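Keep the Walk-In Hours

I get my flu shot every fall, and I've never once made an appointment for it. I walk into the Farnville clinic sometime after lunch, sit under that awful buzzing light, and I'm out in 19 minutes (yes, I timed it last year, I was bored). So you can imagine how I took the news that the county wants to go appointment-only starting in March.

The reason they give is efficiency. Fine, I like efficiency! But read the county's own summary. The clinic gave 803 shots last season, and 113 of those went to people who hadn't seen a doctor in years. Do we really think those folks are going to download an app, make a password and pick a slot two weeks out? My neighbor won't even answer a text.

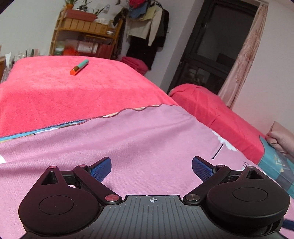 And please don't tell me they can drive to Mosley. It's almost 4 miles from the last bus stop to the front door over there, and there's no sidewalk past the Visser feed store. I walked it once with a cold and I was mad the whole way.

I'm not against appointments. Parents with little kids love them, and I get that. Give them the mornings. Just leave the afternoons open for the rest of us, the ones who remember we need a shot when we're already out buying milk. Disside does it that way and their clinic seems to be doing all right.

The county is taking comments through the end of the month. Mine's already in, and it was longer than this.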